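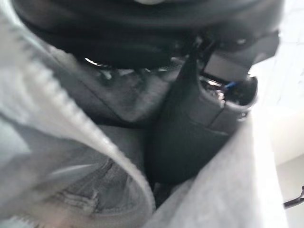
3.2 Where people put things down

We now turn to the part of the study that surprised us most, the landing spots. By a landing spot we mean any surface near an outside door where keys, mail, gloves and the like are left on the way in. The surveys in Section 2 asked people to name theirs, and the answers were tidy: a hook, a bowl, a shelf. The home visits told a much richer story, and we were delighted by how much of it could be read from the surfaces themselves.

We visited homes in two neighbourhoods, Brorkby and Bandent, which were built in the same decade but laid out very differently. In Brorkby the front door opens into a narrow hall, with the kitchen at the far end. In Bandent most families come in through a side door that leads straight to the kitchen, and the front door is kept for guests and parcels. Over the visits we logged 670 items, each with its distance from the door and the household's own word for the place where it lay.

The clearest pattern is what we call drift. Items in Brorkby did not stay at the door. They travelled down the hall and settled on the first flat surface at elbow height — very often the end of the kitchen counter, even in homes with a purpose-built shelf by the entrance. Of the 17 Brorkby homes with such a shelf, only 8 used it for anything that was carried daily. The rest held plants, spare light bulbs, or the mail of former tenants. One household had a handsome row of hooks behind the door and hung every coat on the kitchen chairs.

Bandent looked messier at first, yet people there lost things less often by their own account. We think this comes down to the shortness of the trip. When the door and the counter are only a few steps apart, there is one place to look. The word people used was also more settled: in Bandent it was nearly always "the counter", while Brorkby families living under the same roof gave two or more names for the same spot, and sometimes argued about it cheerfully while we took notes.

Figure 1 gives the layout of a typical hall from each neighbourhood, with the landing spots shaded by how many items they held. The darker patches follow the walking line closely. They also tend to fall on the side of the hand that is free once the door has been closed, a detail we had not planned to measure and would love to see tested with a larger group.

Figure 1. Hall and kitchen plans for Brorkby (left) and Bandent (right). Darker shading means more items per visit. Doors are drawn open.

Season matters too. A second round of visits in August found far fewer gloves and hats, as expected, but the freed space did not stay clear. Sunscreen, dog leads and library books moved in, and the total per home hardly changed. A landing spot seems to have a size of its own, and the household fills it. This fits well with the Riviere diaries discussed in Section 2, in which families who cleared a hall table wrote of finding it full again before the month was out.

We coded all items with the Kideck sorting scheme, adding one new class for things that were waiting to leave the house, such as parcels to return and borrowed dishes. That class turned out to be the slowest moving of all.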